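The Long Way Round Wiltbridge

Sunday, 6:40 in the morning and the clubhouse smells of bananas and chain oil. Riders everywhere. Half of them can't find their numbers. A man in one shoe is asking for the other one.

The Wiltbridge Loop is 98 miles, out to Plummont and back by the river road, and it has been run every November for longer than the people running it can agree on. It isn't a race. They'll tell you that at sign-on, then again at the first feed stop, and the whole time there's a clump of lean types at the front riding like somebody stole their mothers' silver. Not a race. Sure.

I came to write about roads, mainly. Who gets them, and when. For one Sunday a year a good chunk of this county belongs to bicycles, and the arguments over that one Sunday take up the other 364 days. Letters to the paper. A petition against, a petition for. A bakery on Mill Street that hates it and a bakery on Station Street that sells out by ten.

The closure runs in sections. That's the clever part and also the part that drives people nuts. The town end shuts at seven, opens again at nine-thirty. The hill road shuts at eight. The river road is the long one, shut till mid-afternoon, and if you live on it you either leave early or you stay put and make soup. Plenty make soup. I was handed three cups of it between the bridge and the old dairy, two good, one mostly salt.

Riku Sugiyama plans the sections. He has a binder. He used to do it on a paper map with colored pencils and he still has the map, folded so many times the town of Plummont has worn clean through. "There's a hole where the lunch stop is," he told me. He seemed proud of it.

What you learn from the binder is that a road closure is mostly phone calls. The dairy needs its tanker out by six. A christening at the hill church, moved to noon. A horse sale that nobody had on the calendar until two weeks before, with trailers coming in from both directions, which meant the whole north side had to be redrawn over a weekend. Riku did it on his kitchen table. His notes for that section have gravy on them.

Then there's money. The entry fee covers insurance, signs, portable toilets and not a lot else. This year the shortfall was 3,000 dollars, and it got covered the way it always gets covered, with a raffle and a quiet check from somebody's uncle. A bottling firm called Mistosum put up the drinks. Lemon flavor. Everyone complained about the lemon and everyone drank it.

I asked people along the route if it was worth it. Most said yes, some said yes with a face on. A farmer leaning on his gate said he didn't mind the bikes, he minded the wrappers. Fair enough. I picked up four gel wrappers on my way back to the car and felt very good about myself. 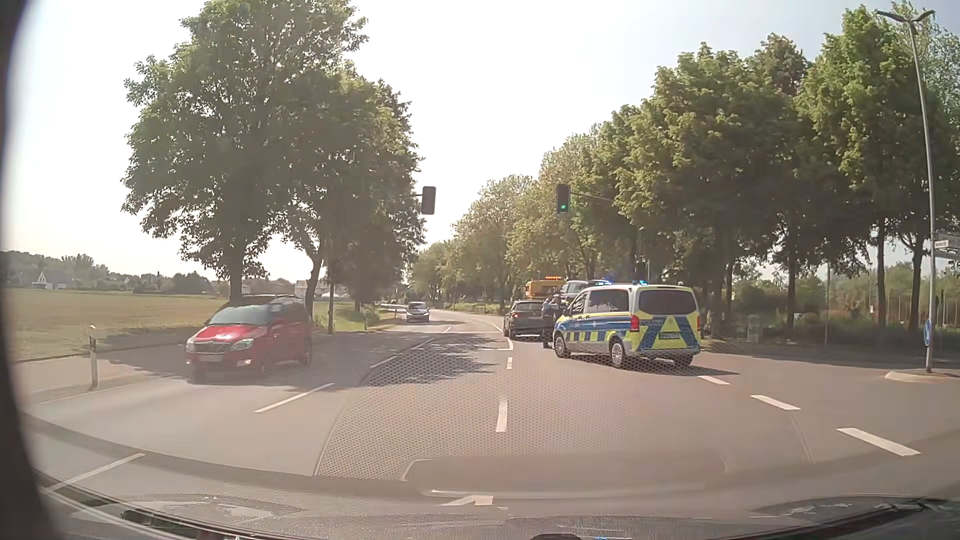
It could all be solved by moving the thing to spring, according to Sachiko Takagi, who would like it noted that November is a ridiculous month to close the river road, that the nursing shift at Plummont changes at two, and that she's had to go the long way over the hill every year she has worked there, in the dark one time, in sleet. She isn't against bikes. She owns a bike. She just wants a pass for her windshield and somebody at the barrier who knows what the pass is for.

And she has a point. There was a pass, once. Green card, laminated. It got dropped when the route changed and it never came back, and when I put this to Riku he wrote it down in the binder, then underlined it. We'll see.

Spring has its own trouble. Lambs, for one. The bridge repairs, for two, which are due to start after the thaw and which will take out the one flat crossing for the whole summer. Autumn proper belongs to the marathon people, and you do not want to get into it with the marathon people. So it stays where it is, cold and wet and slightly cranky.

Back to the riding, quickly, since I did promise. I did the last 20 miles myself on a borrowed bike with a saddle like a brick. The road was so quiet. You forget what a road sounds like with the cars taken off it. Tires, gulls, somebody's freewheel ticking. A kid on a wall yelled "you're nearly there!" and I was definately not nearly there.

A woman named Qiu rode next to me for a bit and talked about gearing the whole way up the dairy hill. I couldn't answer, no breath. She didn't seem to mind. She finished well ahead of me, and by the time I rolled in she'd eaten, changed, and was stacking chairs.

Entries for next year open Mon 4 January, on the club's website, cap of 2,000. They go fast. Residents of the river road get in free, if they want it, and last time a few of them even did. Bring mudguards. Bring your own drink if you cant stand lemon.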